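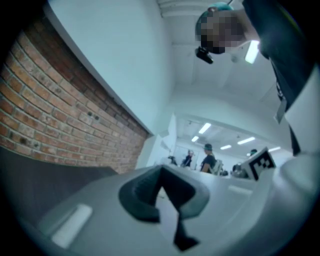 The brick wall at Griranitz House, Zasitville, with the fixing holes that started the argument.

Zasitville brick wall to stay bare, holes and all

2018-09-12
By the Zasitville news desk

Filed under: Local > Town Centre > Buildings & Planning

A red brick wall in a Zasitville office building will be left exactly as it is, its owners have confirmed, bringing to a close a dispute that has used up most of the summer and a fair quantity of biscuits.

The wall stands on the first floor of Griranitz House, the former glove works behind the market, which was converted into shared workrooms seven years ago. It is red-orange, it has pale grey mortar, and towards one end it has a few small dark holes and marks where things were once fixed to it. Much of what is around it is white: the paint above the bricks, the partition just past the end of them, the ceiling and its beams.

In May the building's owners, Dimitriou Estates, wrote to tenants proposing to plaster over the bricks and paint them to match. The letter described this as "completing the palette". It was pinned up by the kettle, where somebody added the words "with what?" in green biro.

The reason given was the holes. A prospective tenant being shown round in the spring had asked whether they were structural. The answer was no, but it took the letting agent two days to supply it, by which time the prospective tenant had taken a room above the bakery.

Dimitriou Estates obtained a quotation of £3,000 for plastering, painting and taking away the dust. Tenants were told the work would last up to nine days and that the room would be "partially enjoyable" in the meantime.

They didn't take it well. A letter of objection went back with 36 signatures on it, a remarkable total for a building whose occupants couldn't agree last winter on what temperature counts as cold. The letter argued that the bricks were the only thing on the floor with any colour in it, and that several firms had put them on their websites. One tenant, a small bookkeeping practice, admitted to having described its premises as "a characterful industrial setting" on the strength of that wall alone. It would like to carry on doing so.

Floseo, the design studio that has rented the far end of the floor since the conversion, offered to prepare an alternative scheme. This ran to a bound booklet. It looked at filling the holes with tinted mortar, filling them with untinted mortar, hanging something over them, and, in a final section headed "Do Nothing", doing nothing. The studio recommended the last of these and sent no bill, although a spokeswoman said the booklet itself had not been cheap to bind.

"We spent a long time with the wall," she said. "We came away feeling it was fine."

What the holes were for has been a matter of some debate. The version given to new arrivals is that they held the racks on which finished gloves were hung in pairs. This is a pleasing idea and appears in the building's own brochure. A retired cutter from the works, who came in by invitation in July and was given a chair and a custard cream, looked at them for a while and said she thought they had been for a noticeboard. Asked what had been on the noticeboard, she said mainly notices.

There is also a minority view that at least one of them dates from the conversion, when a contractor put up a television bracket for a launch party and took it down the next morning. Dimitriou Estates said it had no record of a television. The brochure is under review.

The decision to leave the wall alone was announced to tenants by email on the same afternoon as a change to the bin arrangements, and it was the bins that drew most of the replies. The email said the owners had "listened carefully" and now regarded the brickwork as "a signature feature of the Griranitz House offer". It did not mention the palette.

A spokesman for Dimitriou Estates denied that this amounted to a climbdown. The firm had only ever proposed a conversation about plaster, he said, and the conversation had been very successful. Pressed on whether the money set aside would go to something else in the building, he said it would be spent on the lift. Tenants have been told the lift is to be looked at before, and the news was received in the spirit in which it was given.

A compromise of sorts has been reached over upkeep. The bricks are to be brushed down twice a year with a soft brush, and tenants are asked not to lean bicycles on them, or to test whether the holes will take a hook. Three people had apparently tried this during the consultation, one of them with a hanging basket.

The white paint above the bricks will be touched up in October. At present the two meet in a clean straight line, and the painters have been instructed, in writing and in capital letters, to keep it that way. Masking tape is to be used. A request from Floseo to be consulted on the white has been noted.

Opinion on the floor this week was mostly relieved, if a little flat. People who had gone months without looking at the wall, and had then looked at it every day since May, said they expected to stop again shortly. A software tester whose desk faces it said she had grown fond of it during the dispute and had been surprised how much there was to see in a row of bricks when the alternative was a spreadsheet. The man at the next desk said he had wanted it plastered all along, and had signed the letter because it came round just as he was trying to get into the kitchen.

The market traders' association, asked for its view as the building's nearest neighbour, said it had not known there was a wall.

Anyone wishing to judge for themselves may do so at the Griranitz House open evening in October, when the first floor will be open to visitors from five o'clock. There will be a short talk on the history of the glove works, revised to take account of the noticeboard. Visitors who cannot manage stairs are advised to telephone beforehand and ask about the lift.

Comments

mortarboard_72
Glad they saw sense. Once you plaster over old brick you never get it back, not without a man with a chisel and a lot of swearing. Mine took two winters and I still find grit in the butter.

Stallholder
We did know there was a wall. We were asked at seven in the morning during unloading and I stand by the answer.

gloves_off
My aunt worked there and always said the racks were on the top floor. First floor was the office. So noticeboard gets my vote. She also said the notices were mostly about being late.

PlainWhite
Unpopular opinion, but it would have looked smarter painted. Half the cafes in this town have a bare brick wall now and you can't hear yourself think in any of them.

mortarboard_72
@PlainWhite That's the hard floors and the coffee machine. Don't blame the bricks.

northside reader
Three grand!! For one wall? I'd have done it for half that, and left the holes in if they wanted.

kettle_end
Tenant here. The green biro was not me, whatever has been said. Can we please talk about the bins.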